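Talks > Games > Monlow playtest, speaker notes
Schedule Speakers Rooms Contact
3 comments

Say hello, wait for the slide. Speak slowly.

Monlow is our co-op game at Skivatel. In June we opened it for one free weekend. Today I tell what we learned from it.
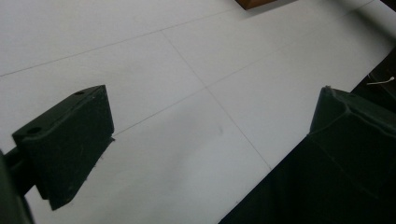

First lesson: a match of 20 minutes was too long for new players. We cut the Gullerlow map in two - the matches became shorter and more people stayed for a second one.

Pause. Ask who has run an open test.

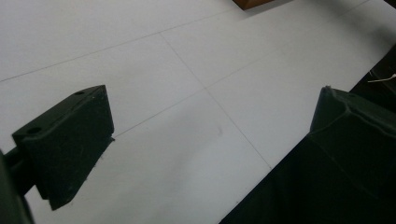 Page last changed: Tue 13 September

Second lesson: tell the closing hour inside the game. Many players did not read our email.

Leave 3 minutes for questions.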